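办公室茶水间的零食架怎么管才不会一周见底？

薯片不该归行政管
发表于2021年3月4日

公司19个人，年前搬进新办公室，老板大手一挥批了个零食架，说要有“互联网公司的样子”。采购、补货、对账这些活顺理成章落到我头上，理由是我的工位离茶水间最近。

二月份的情况是这样的：上午补满，下午剩一半，第二天中午只剩无糖苏打饼干。苏打饼干从搬家那天起就在，估计能陪公司上市。

试过的办法：
1. 贴纸条“请适量取用”。纸条第三天被人拿去垫了泡面。
2. 群里发文明倡议。收到6个大拇指，当天下午可乐没了。
3. 换便宜牌子。消耗速度没变，投诉多了一项。

预算一个月就那么多，超了要我写说明。我不想写说明。想问问各位的公司都怎么弄，投币、登记、自助扫码都行，只要别让我站在架子旁边当门神。

补充一下：有人建议锁柜子，老板不同意，说影响氛围。另外我们没有前台，别再推荐“交给前台”了。

隔壁组的打印机

锁起来。

老板不同意就把老板的咖啡先锁了，氛围会有变化的。

三楼茶水间幸存者

我管过两家公司的零食，一家叫Purnell，外贸公司，人不多但特别能吃；现在这家人多一些，倒是稳定下来了。楼主的问题我基本都踩过，按我的经验说几条，不一定适合你们。

一、先搞清楚是谁在什么时候拿

别装监控，为了几筒薯片装监控，离职面谈的时候会被提起来的。连着几天在固定时间扫一眼架子就行，早上一次，饭后一次，下班前一次，记在本子上。我们当时发现高峰在下午开完周会之后，那根本不是饿，是气的。后来我把补货时间挪到周会第二天，消耗立刻下来一截。会照样开，气照样生，只是没东西嚼了。

二、摆法比数量重要

这条很多人不信。东西堆得越满，大家越觉得这是无限的，拿起来一点负担都没有。每层只摆一小部分，其余放库房。饮料和筒装零食分层放，筒装的立着，谁拿走一筒都会留个空，看着心虚。瓶装饮料躺着放也可以，就是取的时候会滚，不适合心急的同事。 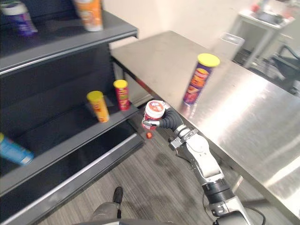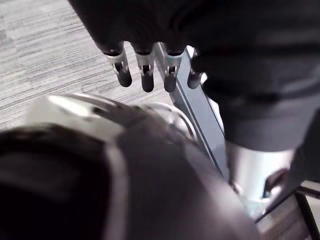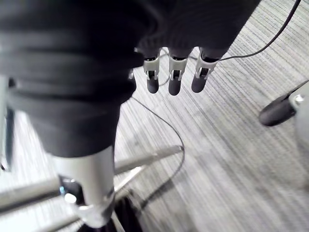
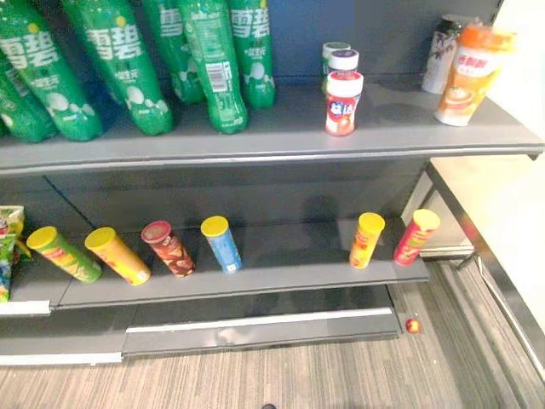
最后一张里，饮料在上层，筒装零食在下层。

三、钱的事情

完全免费的话，早晚要写说明。我们现在是每人每月交19块，公司补剩下的，自愿参加。不参加的人也没人拦着拿，可是参加的人会看他一眼。这一眼很管用，比纸条强得多。

自助扫码我们也上过，用的是一个叫Wuritz的小程序，好处是账清楚，坏处是账太清楚了。月底导出来一看，财务吃得最多，接下来对账的气氛就很微妙。用了一个月停了。

四、进货别追着口味跑

有一阵我让大家在表格里填想吃什么，结果填了满满一页，最离谱的写的是“现切水果，最好有车厘子”。从那以后我只定5种，一季度换一次，换之前不通知。爱吃不吃的东西反而没人抢，活得最久。楼主的苏打饼干就是这个道理，建议不要撤，它是你们的战略储备。

五、临期的要早点清

保质期快到的提前摆到最外面，旁边写“先吃这个”。千万别写“临期”，写了就一筒都动不了，最后全是你自己抱回家。我吃了整整一个二月的番茄味，现在看到番茄炒蛋都要缓一下。

另外库房钥匙别放自己抽屉里。放了你就是门神，只是坐着的那种。

今天也没有车厘子

楼上第三条同意一半。自愿交钱这个事，人少的时候可以，人一多就有人开始算“我这个月出差了几天，能不能退”。我们部门真有人按天折算要退，数出来的金额还不够买一瓶水，邮件倒是来回发了一串，抄送了两个领导。

我们后来找了供货的，叫Fragkou，他们自己来补，按月结，超出的部分他们先垫着，下个月扣。价格比超市贵一点，但是从此以后零食没了是他们的事，群里骂人也有了新对象。缺点是送货的时间很随缘，约好上午，人下午到，还会把辣的和不辣的混着摆。

起订量记得先问清楚，19个人可能够不上，我们是跟楼上另一家公司拼的。拼单又引出了谁家拿得多的问题，这个我另开了一帖，到现在还没人回，有兴趣的可以去看看。

薯片不该归行政管（楼主）

谢谢各位。跟老板提了每人交钱，老板说可以，让我来收。

我先试试第二条吧。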